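Lenalden Assembly

The Lenalden Assembly is a yearly gathering of Christian lay people, clergy and elected representatives held in the town of Plornavberg. It meets over three days in October and deals with the relationship between religious belief and public life. The Assembly is not attached to any political party or to a single denomination, although most of those who attend come from Protestant churches. 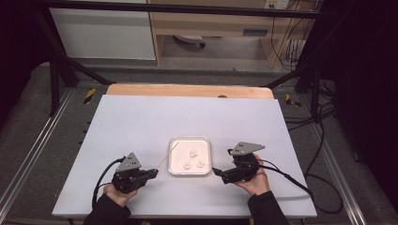

The Assembly takes its name from Lenalden Hall, the former school building in which it first met. It has since moved to the larger Flilholm Centre on the northern side of the town, but the original name was kept. Attendance is limited to 1000 people by the terms on which the centre is hired.

Origins

The Assembly grew out of a reading group led by Ayodele Yusuf, a retired solicitor and lay preacher. Members of the group had become concerned that church people were taking little part in local government, and that councillors who held religious views were unsure how far they could speak of them in office. Yusuf proposed a public meeting at which both matters could be discussed. The first gathering lasted a single afternoon and ended with a short statement calling on churches to encourage their members to stand for election.

A second meeting was held the following year, and the present form of three days was adopted soon afterwards.

Organisation

The Assembly is run by a council of 19 members, each serving a term of three years. Places on the council are divided between clergy and lay people, and no serving member of a national parliament may hold one. The council chooses the speakers, sets the theme and approves any statement issued in the Assembly's name.

Yusuf chaired the council from its beginning and was followed by Monique Cordier, a former teacher of religious studies. Under Cordier the accounts were published for the first time, and the rules on gifts were made stricter. Donations from political parties are refused. Most of the Assembly's income comes from entrance fees, with the remainder given by congregations and private supporters.

Programme

The opening day is given over to worship and a main address. The second day consists of smaller sessions on such subjects as religious education, marriage law, the care of the elderly, debt and the treatment of prisoners. On the last day a debate is held on a motion chosen by the council, followed by a vote. The result is recorded but does not bind anyone present.

The Dauda Lecture, given on the second evening at 7.30 pm, is open to the public without charge. By custom the lecturer is a person from outside the Assembly's usual membership, and those invited have included speakers of other faiths and of none.

Criticism

The Assembly has been criticised from several directions. Secular groups have objected to the presence of councillors at its meetings, arguing that representatives should not appear to favour one religion. A small protest has been held outside the Flilholm Centre in some years. The council's reply has been that those in office attend as private citizens and that invitations are sent to members of all parties.

Objections have also come from within the churches. Some clergy regard the yearly motion as an attempt to speak for Christians who have not been consulted, while others consider the Assembly too cautious in its public statements. A proposal to end the vote was put to the council during Cordier's term and was defeated. The wording printed on the ballot paper was later changed to state that the result expresses only the opinion of those taking part.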